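2 min read

Call for participants: Dasley Student Robotics Project

The Dasley project invites students to join its simulated gripping team. Members work in pairs and prepare tasks on screen – round objects on a white tabletop come first. 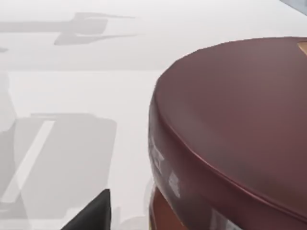

Who may apply

Students in any year of study. No coding experience is required. There are 42 places, and sessions run for two hours. Applications close in July.

2 shares · 2 comments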